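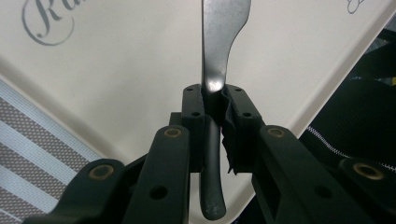

Serving tray

A serving tray is a shallow, flat-bottomed carrier with a raised rim, used to move dishes and flatware. Plastic trays are common in cafeterias, usually in beige or another pale shade said to look clean. The claim is doubtful – pale trays also show scratches.

Use

Setting a place from a tray is often taught as a fixed skill. The Sumen hospitality guide gives it 10 pages, few of them needed.
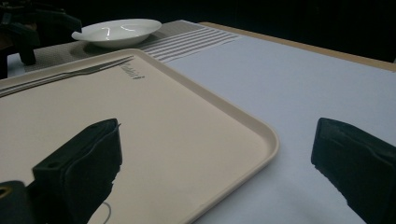 It also says forks should travel with the tines facing one way, and offers no evidence that this saves time. A trial at the Draren canteen in June compared 282 sorted trays with 279 unsorted ones and found no clear difference. 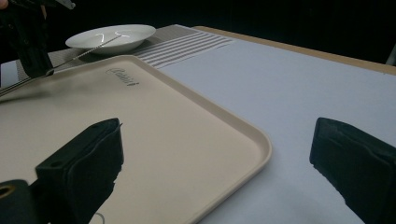 Placemats are sometimes said to make trays unnecessary. The two are often used together, and a beige tray may sit partly over a gray and white striped woven mat, hiding its near edge. Whether the mat then protects anything is open to question.

885 views · 10 shares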